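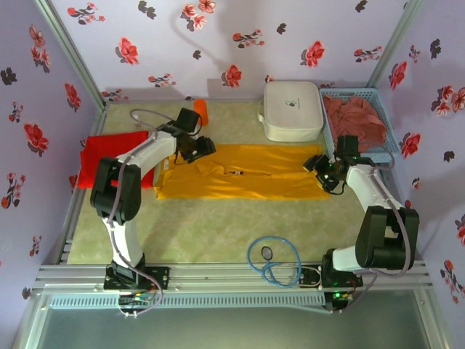 The Long Road to a Folded Shirt

Veronika Simon has a drawer at home that she would prefer you not open. She runs the manipulation group at Plarside, where the problem for most of the past year has been laundry, and her own T-shirts are stored by a method she calls compression. "I know what a good fold is," she says. "I just don't do it."

Neither, for a long time, did the machine. Her group trains its two-armed setup by imitation: a person steers the arms through the task, the recording goes into the pile, and a network learns to guess what the person would have done next. By August the pile held 2,389 folds, most of them by Lorne Poirier, a patient man who now has opinions about sleeves. The resulting policy, named Masero after a long meeting and some wine, folded very much like Poirier. It also stopped very much like Poirier, which is to say whenever he would have gone for coffee.

Stopping turned out to be the interesting part. A half-folded shirt and a finished one can look alike to a network, and early versions of Masero would complete a decent fold, have second thoughts, and undo the lot. Tipene Ellery, then a graduate student with a thesis to save, suggested throwing out most of the data. He kept 254 recordings in which the operator had made a mess and repaired it, and had people mark the moment at which each shirt was good enough. A small second network learned to spot that moment. When it was satisfied, the arms let go.

"Good enough" caused more arguments than the mathematics did. Armelle Hervieu, who did much of the marking, holds that a fold is done when it would survive being carried to another room. Poirier wants edges. Take the orange tee under the yellow fingers, its bundle a little lopsided and one corner of the top panel pulled out to a point: Hervieu would pass it, and Poirier would need a moment alone. The group settled on her standard, partly on principle and partly from fatigue.

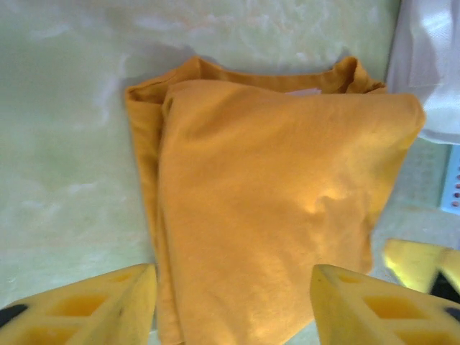 Masero's results are modest in the way of results you can believe. Over 200 trials with shirts it had never met, the old policy got 100 to an acceptable state and left them there. The new one managed 163, using about a ninth of the recordings. Most of its remaining failures begin at the collar, where ribbed cotton bunches into a pucker like the one on this orange shirt and the fingers have to decide whether they are looking at a wrinkle or at clothing. Simon thinks a better sense of touch would help. Ellery thinks more mistakes would help, and has offered to make them himself.

Next come trousers, which have two legs and therefore, Poirier notes, twice the scope for disagreement. Simon's drawer is not on the schedule.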